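# Washing team jerseys with printed numbers

Printed numbers crack and peel long before the cloth wears out, and most of the damage is done by heat. The steps below are what we use at Stolenbridge for the youth league sets.

## Before the wash

1. Check the tag. If it gives a lower temperature than 30 °C, go with the tag.
2. Rub a little liquid detergent into grass and sweat stains and leave it for 30 minutes.
3. Turn each jersey inside out.
4. Sort by color. Red gets a load of its own for the first few washes.

## The wash

Use the gentle cycle at 30 °C with a low spin. Skip the fabric softener, which leaves a film on sports cloth, and skip bleach – it yellows the white outlines on numbers. Fill the drum halfway. Melahat Güler, who ran our laundry until October, put the shorts in a separate load so the drawstrings wouldn't tangle with the tops.

Don't leave the set sitting in the machine. Wet prints pressed together can stick, and pulling them apart lifts the edges.

## Drying

Shake each jersey out and hang it by the hem, still inside out, away from direct sun. No tumble dryer, even on low.
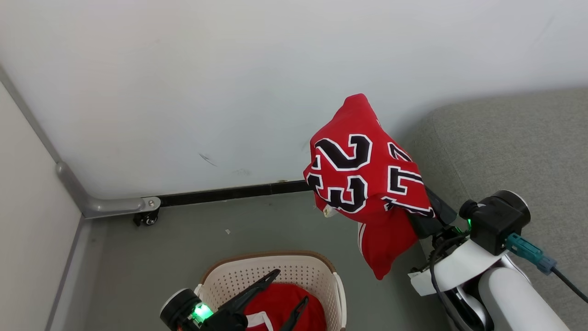

Fold only when fully dry, with the number flat and facing up. If you have to stack them, put a sheet of plain paper between prints.

If an edge has started to lift, cover it with baking paper and press with a warm iron for a few seconds, no steam. Let it cool before you touch it. Numbers that are sewn on don't need any of this and can be ironed from the back.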